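Microwave week

Quick one, I have to be out the door by 2.

So the old microwave finally died. Nineteen years, if you count the ones it spent in my aunt's garage in Tredcombe. It hummed, then it hummed louder, then it smelled like a hair dryer. Done. Put it on the curb, gone by supper.

Did not want to spend much. Looked at the new ones at Meijer and they all have thirty buttons and a popcorn setting I'd never use. Black, too, most of them. Everything in my kitchen is some kind of off-white and I like it that way, dont care if it looks like a dentist's.

Then Tineke Geerts from the Dasbridge swap list wrote back about a cream one. Plain door, window you can see into, grid of buttons, one big orange one down low. Yes please. Carried it up the stairs in two goes with a rest on the landing. Heavier then it looks.

Still to do: peel the little stickers off the top (hot soapy rag? oil?), find a shelf deep enough, figure out where the bread box goes now. Probably on the fridge. I hate things on the fridge.
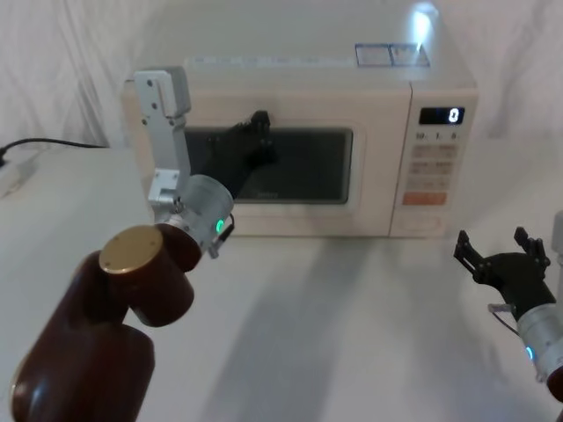
The cream one, stickers still on.

First job for it is leftover soup. Will report back if the glass plate from the old one fits, I kept it just in case.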